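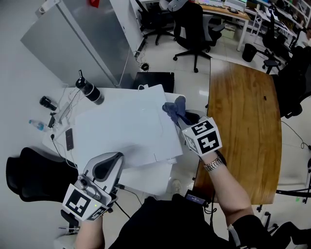
Gerier ist ein Handgreifer-Set der Firma Stüber aus Telitz, mit dem Menschen Bewegungsabläufe für Roboter vormachen. Entworfen hat es Helmut Eichhorn, die Software stammt von Malte Albers. Geführt wird das Set beidhändig, je ein Greifer links und rechts, und die Markerwürfel mit ihren schwarz-weißen Mustern machen die Lage der Hand im Raum erfassbar – eine wunderbar einfache Lösung! Selbst ein dunkelgraues Tuch an der Ecke einer großen weißen Unterlage lässt sich damit fassen.

Varianten

Das Set wird seit Mai in 2 Ausführungen angeboten. Die kleinere öffnet 58 Millimeter weit. Zur größeren gehört die Aufgabensammlung Altthorpe mit über 300 Übungen, vom Falten bis zum Einräumen, und gerade die Stoffaufgaben sind herrlich knifflig.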